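# The Plornine Bench Kit, Unpacked and Put to Work

Two arms, two grippers, a control box and a lot of cable. The Plornine bench kit from Plusto is sold to small shops and college labs that want a two-armed sorting station without hiring an integrator to build one. We had it for most of October. This is what setup was like, how it ran, and who should think about buying it.

## Getting it on the table

The kit came in five boxes. Plusto says two people can have it running in an afternoon, and we came close. The arms bolt down along the far edge of the table, one on each side, so they reach back toward the operator. You supply the table. It has to be stiff, and it has to be deeper than you would guess, because the elbows need room when both arms fold in.

The printed manual is 152 pages long and covers three versions of the product. Expect to flip back and forth. The wiring chapter is good. The chapter on setting the reach limits assumes you have already read a different one, near the back, and doesn't say so.

Cable handling is the weak spot. The clips in the box are too small for the bundle once the wrist camera lines are added. We bought larger ones at a hardware store, and we would still like a proper sleeve.

## Teaching a job

Jobs are built in Skindelari, the software that comes with the kit. You move an arm by hand to a spot, save the spot, and string spots together. The wrist camera takes over for the last bit of the approach. There is a library of starter jobs, and the first one worth trying is cube sorting: pick up small blocks and drop them in a parts bin.

It sounds like a toy job, but it shows you most of what you need to know. The starting layout is simple, with one cube toward the left of the table, another near the middle, and an open bin between the arms and farther back.

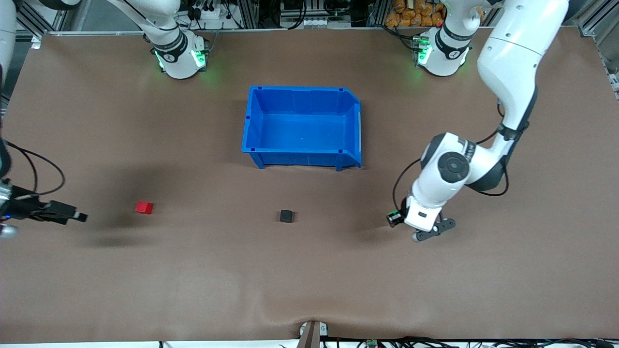 ## How it ran

With one arm working, the starter job was steady from the first day. With both arms on, it was slower than we expected. Skindelari lets only one gripper at a time into the shared area over the bin, so the other arm waits. You can shrink that area in the settings. We did, and the waiting dropped, but we had to redo 4 saved spots afterward.

Lighting matters. Dark parts gave the camera more trouble than bright ones, especially late in the day when the arms threw longer shadows. A cheap overhead lamp fixed most of it.

## Support and price

Plusto sells through regional dealers. Ours was Pathirana, which answered email the same day and sent a replacement cable without an argument. Prices are by quote only, and the service plan is extra. Ask for both numbers together.

## Should you buy it?

If you have light parts, a solid table and someone on staff who likes to tinker, yes. A shop that needs speed should wait for the next software release, planned for December, which is supposed to change how the arms share space.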